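**Ticket: arm at Merkdale kitchen keeps stopping during the counter reset**
Status: open, then closed, then open again (see below)
Site: Merkdale, staff kitchen
Raised by: me, the early shift

Hi all, me again! I know the form wants one line under "fault" but I've got a bit more than one line, so bear with me.

The short version is that the arm stops dead partway through the reset. Amber light, two beeps, and then it just hangs there until somebody goes over and presses resume. It did it 4 times before ten this morning, and by the last one I had dough on both hands and had to press the button with my elbow.

For anyone at Hendport who hasn't been over to see us: since July the arm has done the reset between breakfast and lunch prep. It puts boards, pots and jars back where they live so that we can get on with the cooking. Before that it was me and Raimo Mustonen, and it took us 20 minutes if we didn't talk, so more like half an hour. I was against the thing when it came and I'll admit I've gone soft on it. I get a proper sit-down with a cup of tea now. But when it stops, I don't get the sit-down *and* I don't get the counter done, and I've lost the knack of doing it quickly myself.

**What I've tried so far**

- Turned it off and on again. Fine for one go, then the same.
- Wiped the sensor window with the soft cloth (not the blue one, I did read the sheet).
- Ran the Plerkwood self-check. All passed.
- Dropped the speed setting from 200 to the next one down. It stopped just the same, only slower.

**First reply from Plerkwood support, pasted in from the phone call notes**

They asked whether the counter was "in a standard state" when it stopped. I said it was in the state a counter is in when people have been cooking on it. They asked me to write down what sort of things were out, so: chopping boards, the toaster, the toaster oven, the pepper, a pot with a spoon in it, the bamboo box with all our bits in. Ordinary stuff. None of it is new except the dark board with the pale stripe, which we've had a fortnight.
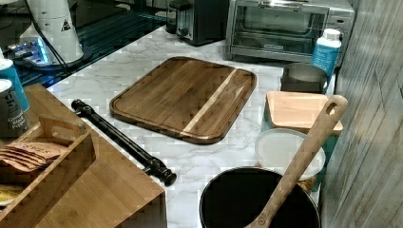 Anyway, they went quiet for a while and then asked if the stops had started before or after the new board. I had to go and ask Raimo, who keeps the notebook, and he says after. The day after, in fact. So that looked promising.

**Second go, with the board taken away**

Put it in the dry store and ran the reset again. No stop! Ran it again, no stop. I closed the ticket and wrote "board" in the box and felt very pleased with myself.

**Reopened, 14:40**

It stopped again. The board was still in the dry store, so it can't be only that. Raimo was standing by this time and he noticed it was going for a spoon that had been left leaning out of a pot. He thinks it can't decide whether the spoon and the pot are one thing or two. I think he may be right, as it hovered for ages first, going a little bit left and a little bit right like my nan choosing a biscuit.

Laid the spoon flat on the counter, pressed resume, and off it went.

**Where we are now**

Plerkwood say there's an update that helps with "nested items" and they can send it overnight if Aaltonen sign it off, them being the ones who hold the contract. Could somebody chase Aaltonen please? I rang and got the recorded message.

They also suggested that in the meantime staff should lay all the spoons flat, move the boards so nothing overlaps, and leave a hand's width between items before starting the reset. I'd like it noted that if I do all that I've pretty much done the reset! I did say so on the phone, quite nicely. The lad laughed and said he'd pass it on.

What I'd really like, if there's any choice in it:

1. The update, tonight if possible.
2. Somebody to show it the striped board properly, however that's done. I like that board and I want it back out.
3. The resume button moved, or a second one put by the sink. One person is meant to be able to run this kitchen now, and that one person can't be walking the length of it every time it beeps.

Number 3 matters most to me, if I'm choosing. The rota was cut to one on earlies on the strength of the arm doing its bit, and it was never written down what happens on a morning when it doesn't. Raimo came in on his own time today. He shouldn't have to.

**Added by Raimo, 15:20**

I don't mind coming in. But yes, the button please. Also the speed is still on the lower setting, someone should put it back after the update.

**Me again, 15:35**

Speed put back. Aaltonen have rung and said yes to the update. Leaving this open until I've had a full morning without a beep.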